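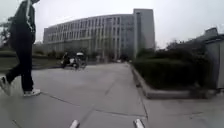
White sneakers and one very big plaza.

Plaza Mornings: A Walk Across the Grorkalbridge Concrete
Words by Audrey-Anne Ross

I love this plaza. I know that's a strange thing to say about a lot of pale concrete, but I've been cutting across it on my way to work for two years now and I still slow down in the middle every time! It's wide and open and it pulls you straight toward the big building on the far side, and there is always somebody going somewhere.

Our walking group picked it for August 2018 after Rizwan Akanda brought it up at three meetings in a row (he won). We ask members to choose one place they pass through all the time and look at it properly for once. The notes are mine, with bits from the others where they had something good to say.

The walkers
People really stride here. There's so much room that you stretch out without meaning to, and I love catching somebody in the middle of a step, one foot planted and the other already a blur. Dark jacket, loose dark trousers, bright white shoes: that's a great outfit for pale ground. The light trim down the sleeves is a lovely touch too.

The ground
Ghislain Perron poured sidewalks for 18 years and he gets very happy about joints. The thin dark lines between the slabs are there so the concrete can move as the weather changes, and once he'd told me that I started following them everywhere. One goes off on a diagonal, another runs more or less straight across, and a third heads up toward the middle distance. You get these big lopsided panels, almost like a map with no names on it. I'm fond of the darker patches and stains as well. A plaza with no marks would be a bit creepy, I think.

The scooter
My favorite! Look past the walker, out along the far side of the paving, for the rider hunched forward in dark clothes and the rounded white canopy over the back of the scooter. Crisanto Tan says it's a rain cover and Rosaire Hawthorne says it's a little roof, and they were still going at it when we got to the Jadari for coffee. Whatever you call it, I want one for November.

Coming next
The steps behind the Pimentel arcade, which Rosaire has been pushing for since spring. Bring flat shoes, there are 40 of them and we're going up twice.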